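How Cloth Is Made

Cloth is made of threads. Each thread is made of many short, thin hairs called fibers, twisted together so that they grip one another. Cotton fibers grow on a plant. Wool comes from sheep. Polyester is made in a factory from oil.

Knitted cloth

A knit is made of loops. Each loop is pulled through the loop below it. When you pull on the cloth, the loops change shape and the cloth gets longer. When you let go, they return. Most T-shirts are knitted.

The band at the neck is often a rib knit. Ribs are raised lines of loops with low lines between them. They spread apart like a folded fan, so the neck can open wide enough for a head.
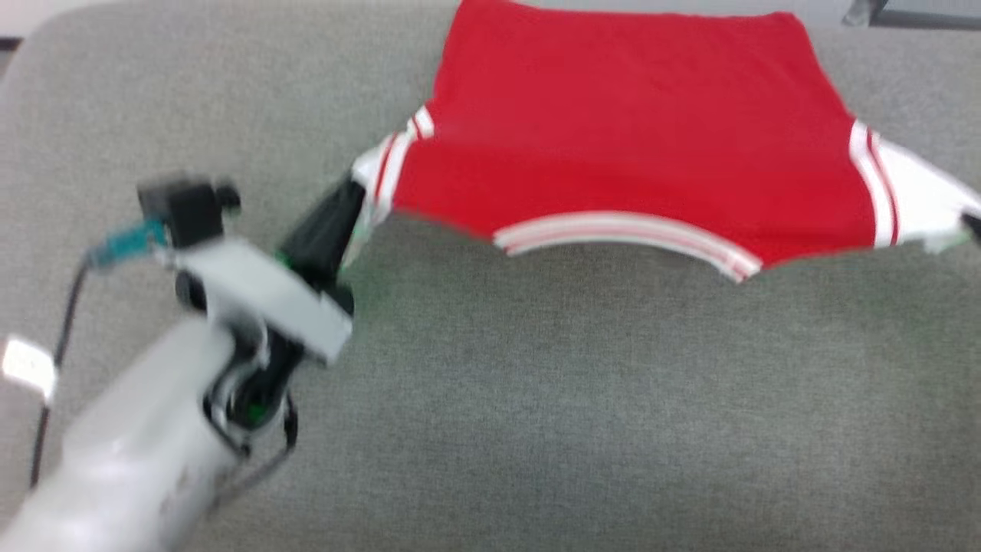 Woven cloth

A weave uses two sets of threads that cross. The long threads are the warp. They are held tight on a machine called a loom. The threads that go from side to side are the weft. In a plain weave, each weft thread goes over one warp thread, then under the next.

Woven cloth stretches very little. It is used where cloth must keep its shape - on chairs and sofas, for instance. If the threads are not all the same shade, the cloth looks speckled. 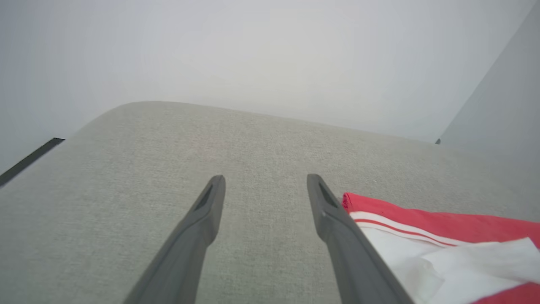

Light gray upholstery fabric.

Testing cloth

Cloth for seats is rubbed by a machine to see how long it lasts. At the Plodent mill in Rurnau, a sample is checked after every 3,000 rubs. The test stops when 5 threads have broken.

Words to know

Fiber: a very thin hair used to make thread.
Loom: a machine for weaving.
Warp: the long threads in a weave.
Weft: the threads that cross the warp.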